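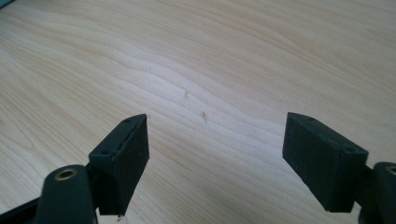 Fig. 6. The bare top, with the grain running in long waves.

SECTION 6: GETTING YOUR FLORNDEN TOP READY FOR EVERYDAY USE

By now your table is standing on its own four legs, and we know how tempting it is to put the fruit bowl down and call it a day. Please give us one more evening of your patience! A pale wood top rewards a little care at the start (an hour or so of your time, plus a night of leaving it alone), and after that it asks for very little. This section takes you through the first cleaning, the first coat of care oil, and the small habits that keep a light surface looking light.

Before you begin

Read the section through once from start to finish. You will need:

Two soft cotton cloths, old T-shirts are fine
A bowl of lukewarm water with a few drops of mild dish soap
A dry towel
The tub of Plunis care oil from the hardware box
The gray finishing pad, also from the hardware box
A desk lamp or a flashlight

CAUTION: Cloths soaked in oil can heat up and catch fire by themselves when they are left in a heap. Lay used cloths out flat outdoors until they are fully dry, or put them in a metal can filled with water and close the lid. Do not throw them in the kitchen trash while they are damp with oil.

6.1 Looking the top over

1. Open the curtains, or switch on the room light, and look at the whole top from straight above. Streaks of a deeper honey color among the beige and cream are part of the wood. No two tops have them in the same place, and we choose our boards so that they do.

2. Hold the lamp low at one corner so the light skims across the wood. Bright light from overhead tends to wash out the pale areas, and a fine scratch can hide there very nicely. Low light brings it out.

3. Run your palm slowly along the grain from one end to the other. The surface should feel smooth all the way. Tiny specks of dust and grit are normal after unpacking and will come away in the next step, so don't press on them or rub them with your fingernail.

4. If you find a dent, a split or a rough patch larger than a thumbnail, please stop and write to us before any oil goes on. We can replace an unoiled top under order code 1519. Once it has been oiled we can only help with repair.

6.2 The first cleaning

1. Brush off loose specks with a dry cloth, always in the direction of the grain. Lift the cloth at the end of each stroke and shake it out.

2. Dip the second cloth in the soapy water and wring it out hard. It should feel damp in your hand and leave no drops behind when you set it down.

3. Wipe the top in long strokes, then the edges, then the underside as far as you can comfortably reach. People do like to skip the underside (Farhad Alipour, who answers our repair letters, can tell which ones did), but a top that has been treated on one side only may start to cup over the winter.

4. Go over everything with plain water, wringing the cloth just as hard, and dry with the towel.

5. Leave the top for two hours before oiling. If your room is cool or you have been cooking, give it three.

NOTE: The grain may feel slightly fuzzy after this first wipe. Go over it very lightly with the gray pad, with the grain and with no more pressure than you would use to smooth a tablecloth, then dust again.

6.3 The first coat

1. Stir the oil well. It settles in the tub, more so in the colder months.

2. Try a small patch on the underside first and let it sit for ten minutes. Oil warms the color a little, and it is nice to know how much before you commit to the part you'll be eating from.

3. Pour a spoonful onto the cloth and work it in along the grain. Add more as you go. A thin coat is what you want, thinner than feels generous.

4. Wait fifteen minutes, then wipe off everything that is still sitting on the surface. Look from the side with your lamp. Shiny spots mean there is still oil to take away.

5. Leave overnight with a window open a crack. Keep cups, books, and elbows off until morning.

CAUTION: Do not use furniture polish containing silicone, and do not use bleach or a scouring sponge at any time. They leave pale or cloudy marks that cannot be wiped out.

6.4 Living with the top

Wipe up coffee, red wine and beet juice as soon as you see them. Water is less urgent, but don't leave a wet glass standing overnight. Use a mat under anything hot, and felt under anything heavy that gets dragged around. For the first month or so, move the fruit bowl and the table runner every few days, as fresh wood changes color in daylight and a covered patch will stay paler than the rest.

Oil again when a drop of water no longer beads on the surface. For a busy kitchen table that might be twice a year. Mehrangiz Shirazi, who drew the Flornden table, does hers every September when the windows can still be left open, and once more in spring if the grandchildren have been visiting.

For fine scratches, rub the spot along the grain with the gray pad, dust it off, and oil a patch a little larger than the scratch so the edge blends in. Deeper marks are covered in Section 8.

Refill tubs of care oil are sold under part number 284, and finishing pads under part number 53. Continue to Section 7 to fit the extension leaf.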